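Chapter 3
Knowing Where the Hand Is

Chapter 2 dealt with planning a path for one arm while the rest of the machine stood still. A humanoid at a desk seldom stands still. The legs make small corrections, the waist moves with them, and a hand position worked out a moment ago may no longer be right.

In this chapter we build the software that keeps the hand, the desk and the body in one shared set of coordinates. We call each set of coordinates a frame, and the record of how they relate is the frame tree. The code is written for Plurkel, the open controller introduced in Chapter 1, but the method carries over to other systems.

By the end of the chapter you should be able to:

build a frame tree from the feet up to both hands
compare a fixed room camera with a head camera
find a desk corner in either view
reject a pose estimate that is too old to use

The worked problems use logs recorded by Ye-ji Chae and Sang-wook Shim in the Myung laboratory. Log 14 is the simplest and is the best one to start with. Log 18 is harder, and you will need Section 3.4 before you try it.

The first three views come from the room side, the fourth from the head. 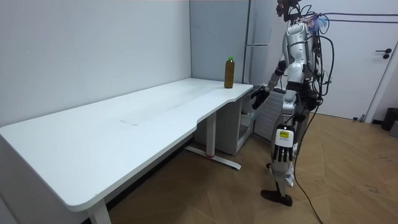
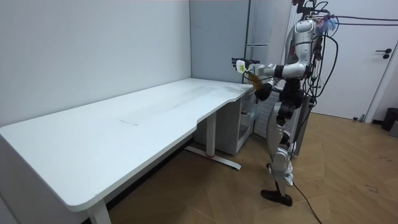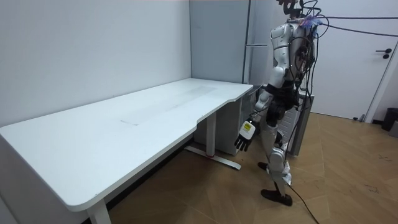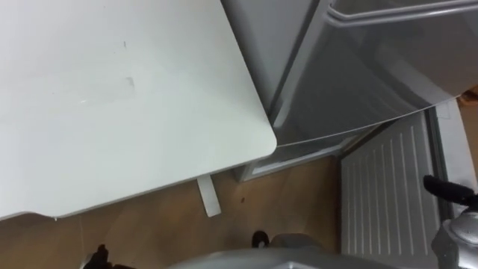
3.1 Frames and the Frame Tree

A frame has an origin and three axes. Every frame except the root has exactly one parent.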